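Walking With My Ears On

Sat 26 February

I have a new favourite hour of the day and it's the one I used to spend lying on the sofa wondering whether I had the energy to make a cup of tea. I'm out walking! Me! In the drizzle, in a hat! And I owe the whole thing to a radio serial set in a harbour town full of people who can't stop lying to each other.

The serial is called Brirnesgate, and if you've never come across it then I'm very jealous, as you've got all of it still to go. I started it back in July when I had that rotten back and couldn't sit at the computer for long. I listened to the first episode flat on the floor with my legs up on a chair, then the second, and then I was told by the physio (kindly but firmly) that the floor was not a treatment plan and I needed to be up and moving, a bit at a time, every day.

I'm hopeless at exercise for its own sake. I've tried classes, I've tried a rowing machine, I had a skipping rope for a while which was a danger to the light fittings. So I made a rule, and it is the only health rule I have ever kept: I can only listen to Brirnesgate when I'm on my feet and outside. No sneaking an episode in the bath. If I want to know who moved the lifeboat money, I have to put my shoes on.

It worked straight away, I couldn't believe it. The first week I was getting as far as the postbox and back, going very gingerly, and then standing on the front path like a lemon to hear the end of the scene. By the week after that I was going round the block, and then round the block the long way, and one evening there was such a good bit with the harbourmaster's sister that I walked clean past my own gate and had to come back.

My phone tells me that before all this I was averaging 1,780 steps a day. I had no idea it was that low. I'd have told you, with a straight face, that I was "fairly active". Last month the average was 3,767, and I know perfectly well that plenty of people do that before breakfast, but I'm so pleased with it I wrote it on the calendar in the hall. My back's a good deal happier too. It still grumbles if I've sat in a bad chair, but it has stopped being the main character.

What I like most is what it's done for my head, though. I'm a worrier, I come from a long line of them, and a plain walk with nothing in my ears has always been a lovely chance to go over everything I've ever said wrong. With a story going I can't do that. There's somebody else's trouble to think about, with seagulls. I come home and my shoulders are down and I've usually got an opinion about somebody who doesn't exist. I've been sleeping better since the autumn as well, and I can't swear it's the serial, there may be all sorts of reasons, but I'm not about to stop and find out.

The other thing is that I've got hungry again, properly hungry, in the way you only get from fresh air. I'd slipped into picking at things all afternoon and then not fancying any tea.

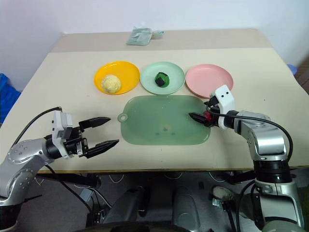
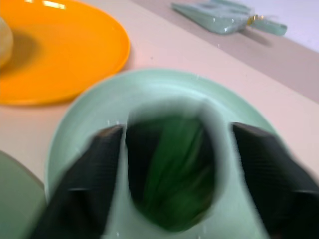 The mint green plate is in both of these; the yellow and pink ones are in the first.

Now, routes! I've got three on the go. The short one is up to the top of our road and back along the allotments, and that does me for a short episode or a wet day. The middle one goes round Clivden Park, where the path by the pond is nice and flat and there are benches at sensible distances if you're nursing a bad back like me. You do get dogs, and I've had to take an earphone out more than once to apologise to a spaniel I nearly trod on in the middle of a shipwreck.

The long one is Gounder Hill, and I'm saving that for the special episodes. It isn't a big hill. Cyclists go up it chatting. But for me it was a real thing to get to the top without stopping, and when I did it the first time the episode ended just as I reached the gate, with the music coming in and the whole valley laid out in front of me, and I'm afraid I had a little cry. If you know the episode with the letter in the tea caddy, you'll understand. If you don't, I'm not going to spoil it.

A few bits I've picked up along the way, in case you want to have a go. Keep the volume low enough to hear a car. I only use one earphone on the lanes, and neither when I'm crossing the main road, even if it's a good bit (especially then, I go completely deaf to the world). Download the episode before you leave the house, the signal on the hill is dreadful. And do check how long it runs! I got caught out by a double-length one in January and was quite a lot further from home than I meant to be when it got dark.

Comedy is riskier than you'd think. I tried a panel show for a change one week and had to hold on to a lamp post. Ghost stories are fine in the park at lunchtime and a terrible idea anywhere near the allotments after four o'clock. I also had a go with an improving sort of history lecture, and I learned a lot about drainage, but I noticed I was walking more and more slowly and looking for a bench.

I've only got five episodes of Brirnesgate left now and I'm rationing them. The plan is to fill in with Trostby, which is by the same lot, or at least a few of the same voices turn up in it. It's set on a railway branch line and so far everybody in it seems very nice, which worries me a bit. I like a villain when I'm going uphill. I've heard the first one and I'm told it gets going once the signalman comes back, so I'm going to give it a fair crack.

If you've got a favourite serial, please, please put it in the comments. Long ones ideally, with plenty of cliffhangers and some decent weather in them. I'm off out now before the rain comes in, it's a Clivden Park one today, and last time we left them all in the customs house with the door locked.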